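Vutix Dustgate Workshop Extractor
Set-up guide, section 3: Fitting the hose gate and filter drum
Revised 2021-03-20

Read section 2 before you start. The motor unit should already be standing on its feet, with the mains lead unplugged and coiled out of the way. Allow an hour if you have not fitted a Dustgate before. A second person is useful for steps 9 and 10 but not needed for the rest.

3.1 Before you begin

You will need:
Medium cross-head screwdriver
11 mm spanner
Tape measure and pencil
Soft cloth
Fixing pack B (grey bag)

Fixing pack A is for the wall bracket and is not used in this section. The bolts look alike but those in pack A are longer and will foul the gate blade.

Put tools and small fixings in a shallow tray before you open the grey bag. The spring washers roll a long way on a hard floor and spares are sold only in full packs.
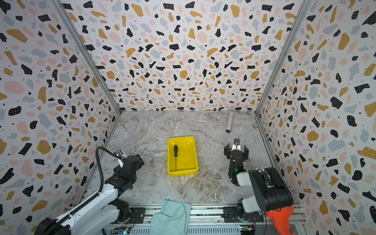 Fig. 3.1 Screwdriver kept in a tray.

CAUTION: Do not use a powered driver on any of the plastic parts. The threads in the gate body strip easily and this is not covered by the guarantee.

3.2 Fitting the hose gate

1. Take the gate body out of its sleeve and check that the blade slides freely from end to end. If it sticks, wipe both faces with a dry cloth. Do not oil it.

2. Find the arrow moulded into the body. It must point towards the motor unit.

3. Push the body on to the inlet until you feel it meet the stop ring.

4. Put the two short screws in by hand, then tighten them a quarter turn at a time, going from one to the other.

5. Slide the blade shut. There should be no gap at the top edge. A small gap at the bottom is normal and closes under suction.

Note: On machines bought before November 2020 the stop ring is a separate part and may have been left on the inlet by the packers or put in the grey bag. Look in both places before ringing us.

If you have to leave the job part-way through, put the screwdriver and any loose screws back in the tray. Most of the missing parts reported to our Brodach service desk are later found under the motor unit.
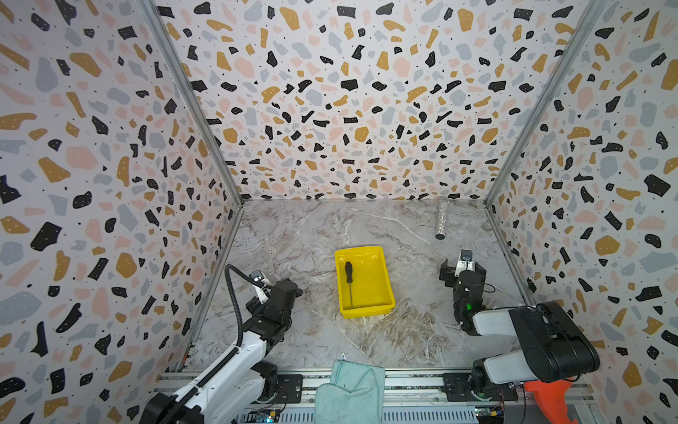 Fig. 3.2 Tool in the tray.

3.3 Fitting the filter drum

6. Stand the drum on its closed end and remove the paper band. Leave the inner sleeve in place.

7. Check the seal. It should sit flat in its groove the whole way round. A twisted seal can be lifted out and laid back in with the fingers.

8. Measure from the floor to the lower lip of the drum housing. The distance must be 310 mm. If it is less, wind the feet out evenly and measure again at both sides.

9. Lift the drum into the housing with the label facing you.

10. Hold the drum up against the seal and close the front clip, then the rear clip. Closing the rear clip first will pull the drum out of line.

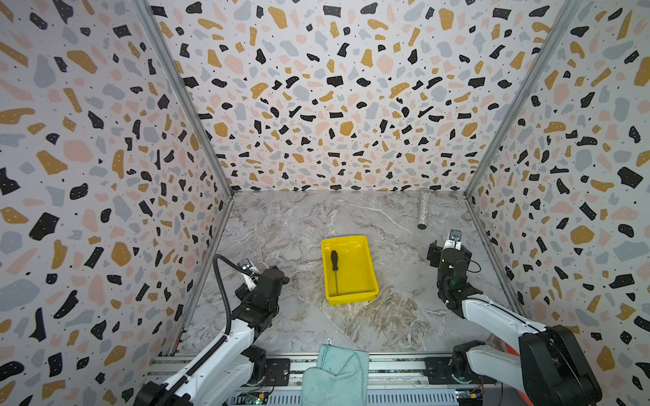 11. Push down on the top of the housing with a flat hand. It should not move. If it rocks, open both clips and repeat steps 9 and 10.

WARNING: Never run the extractor without the drum. Fine dust will pass straight through the motor and into the room.

3.4 Connecting the hose

The hose supplied is long enough for a machine standing beside the bench. For longer runs use the Khokhar smooth-bore hose, order number 493, and keep bends as wide as you can. Cuffs from older Vutix machines will fit the gate but tend to work loose.

12. Turn the hose cuff anticlockwise on to the gate. The thread is left-handed.

13. Stop when the cuff is hand tight. Do not use a strap or grips.
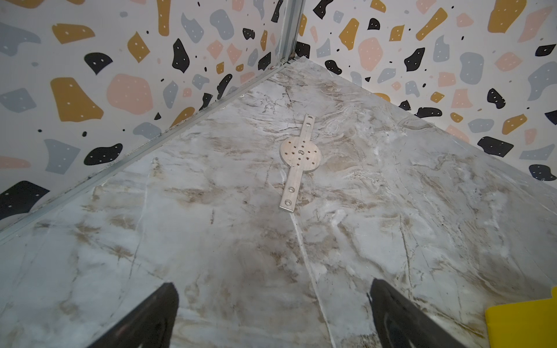

14. Open the gate, plug in the machine and run it for one minute. Listen at each joint. A whistle at the gate means the blade is not fully home; a whistle at the drum means the seal has moved.

Switch off and unplug before you correct either fault.

3.5 After the first week

Check both clips and the two gate screws. The plastic settles a little in use and the screws may take another part turn. After that, check them whenever you empty the drum.

Questions about this section go to Ehsan Siddiqui at the service desk. For spare seals and drums, write to Dimas Pattinasarany in parts, giving the serial number from the plate behind the rear clip.

Section 4 covers the wall bracket and fixing pack A.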